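Courses > Tabletop Games > Chess Basics > Unit 2

Filed under: Handouts, Beginners, Board and Pieces

Unit 2: Setting Up, Reading the Board, Clearing Up
Revised 2021-09-01

Read this before the second meeting. Unit 1 covered the names of the pieces and how each one moves. This unit covers the board itself: which way it faces, where everything goes at the start, how the squares are named, and how the set goes away at the end. There are no openings in this unit. Those start in Unit 4.

Bring a pencil and the Olero score pad from your course packet. Pens smear on the Olero paper.

1. Placing the board

A chessboard has 64 squares, eight by eight. Place it between the two players so that each player has a light square in the right-hand corner nearest to them. Both players will have one if either does. If the corner is dark, turn the board a quarter turn and check again.

The rows that run from side to side are called ranks. The rows that run from one player to the other are called files. You will hear both words all through the course, so learn them now.

2. Placing the pieces

Fill the back rank first. Rooks go in the corners. Knights go next to the rooks, bishops next to the knights. The two squares left in the middle are for the queen and king. The queen goes on the square of her own color: white queen on a light square, black queen on a dark square. The king takes the last square. Then put the eight pawns on the rank in front.

When both sides are done, the two queens face each other on one file and the two kings face each other on the next. If a queen is looking at a king, one side has them switched. This is the most common mistake in the first two meetings, and it is easy to miss on a small travel set where the king and queen are close in height.

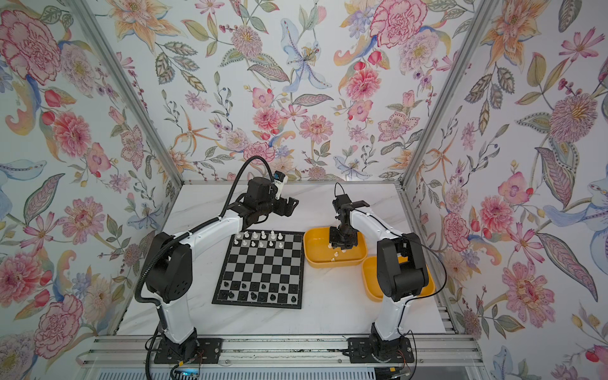 Lerkora Community College — Tabletop Games Program

In this picture, the middle of the board is empty. Black's two rows are on one side, with White along the opposite edge. Get used to checking a position from where you sit and then from the other side of the table, especially if you set up both colors yourself. Players who set up both sides tend to put the far queen on the wrong square, since they are working left to right in both directions.

Center each piece on its square. A knight may face any direction. Most players point them forward, and a few turn them sideways so the shape is easier to see from above. Either is fine here. During a game, if you want to straighten a piece without moving it, say "I adjust" first. Touching a piece on your turn without saying so means you have to move it if you can.

Setup drill. Work in pairs. Start with all 32 pieces off the board. One partner sets up White and the other sets up Black, without talking. Then swap seats and check the other person's work. Repeat until you get two clean setups in a row. There is no prize for speed, and we will not be timing it.

3. Naming the squares

Every square has a name made from a letter and a number. The letter is the file, a through h, counted from White's left. The number is the rank, 1 through 8, counted from White's side. White's back rank is always rank 1 and White's pawns always start on rank 2. Black's pawns start on rank 7 and Black's back rank is rank 8.

Some squares to memorize:

a1 — White's left corner, a dark square
h1 — White's right corner, a light square
d1 — the white queen's starting square
e1 — the white king's starting square
d8 — the black queen's starting square
e8 — the black king's starting square

The four center squares are d4, e4, d5 and e5. You will hear a lot about them in Unit 4.
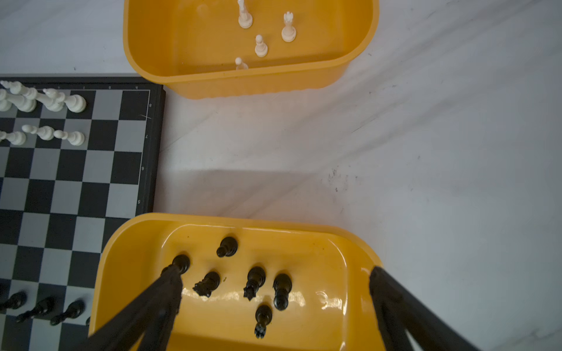
Printed coordinates are a help only when the board is turned to match the pieces. A board can have the right corner color and still be facing the wrong way, because a half turn puts a light square back in the same place. The quick check is to find White's back rank and read the number beside it. The numerals on the right border of this board run 8, 7, 6, 5 from the top, and the white pieces are standing up at the 8 end. A game played from that side will be perfectly legal, but nobody should copy the printed names onto a score sheet. Either give the board a half turn before the pieces go on, or ignore the border and count from White's side yourself.

Suppose a full set is placed that way and you do not notice until after the first move. White has pushed the pawn in front of the king two squares. Going by the border, the pawn went from d7 to d5. The correct record is e2 to e4, written simply as e4. To convert a printed square to the real one, do two things:

Letters: trade a for h, b for g, c for f, d for e, and the other way around.
Numbers: subtract the printed number from 9.

So a printed b8 is really g1, and a printed f8 is really c1. Do this once or twice as an exercise, then turn the board around like everyone else. Converting during a game is slow, and mistakes on the score sheet are hard to untangle later.

4. Writing a move

Use one capital letter for the piece and then the square it lands on. K is king, Q is queen, R is rook, B is bishop, N is knight. Pawns have no letter. A knight moving to f3 is written Nf3. A pawn moving to e4 is written e4.

A capture gets an x before the square: Nxe5, Bxf7. When a pawn captures, write the file it came from: exd5. A check gets a plus sign at the end. Castling on the king's side is O-O, and castling on the queen's side is O-O-O.

If two rooks or two knights can reach the same square, add the file of the one that moved, as in Rad1 or Nbd2. If they are on the same file, add the rank instead.

Write your own moves and your opponent's moves. Many beginners write only their own, and then the sheet is no use for review.

5. Clearing up

Sort by color as you go. The plain way is to lift White's pieces off first, then Black's, and keep each color in its own tray or bag. It does not matter whether pawns or back-rank pieces come off first, but finish one color before starting the other. Set the pieces down in the tray. Do not tip the board and let them slide.

With magnetic sets, pull each piece straight up. The small Wododow sets in the loan cupboard have felt on the base, and dragging them sideways is what peels it off. If a felt comes loose, put it in the tray with the piece and leave a note in the loan book.

Count before you close the lid:

Kings: 1 of each color
Queens: 1 of each color
Rooks, knights, bishops: 2 of each kind in each color
Pawns: 8 of each color

Sixteen per side. Some sets come with a spare queen in each color for promotions, in which case the count is seventeen per side. The inside of the lid says which kind of set you have. A missing pawn usually turns up on the floor under the table or in the other color's tray, so look in both places before reporting it.

Wipe the board with a dry cloth. Glossy boards show fingerprints under the ceiling lights, and a wet cloth leaves streaks on the dark squares.

6. Homework for Unit 3

a. Draw an empty board and label the files and ranks from White's side. Shade a1 and work outward from there.

b. Set up a full board at home, or on paper if you have no set, and write the starting square of all 32 pieces. Do White from memory. Check Black against the list in section 3.

c. Play one game with anyone, at any level, and write down the first 18 moves for both sides. If the game ends sooner, write down the whole thing. Bring the sheet. We will replay parts of several games at the demonstration board, with names covered.

d. Convert these squares from a board that is facing the wrong way: c7, h8, a5, e6, g8. Answers are on the back page of the packet — f2, a1, h4, d3, b1 — so cover them while you work.

Loan sets can be picked up at the front desk of the Dlamini Building during open hours. You will need your student card. Sets borrowed in August were due back before the first meeting of the term, and anyone who still has one should return it before taking another. The loan period is two weeks. Score pads are not lent out, but extra sheets are in the folder by the door.

18 shares | 2 comments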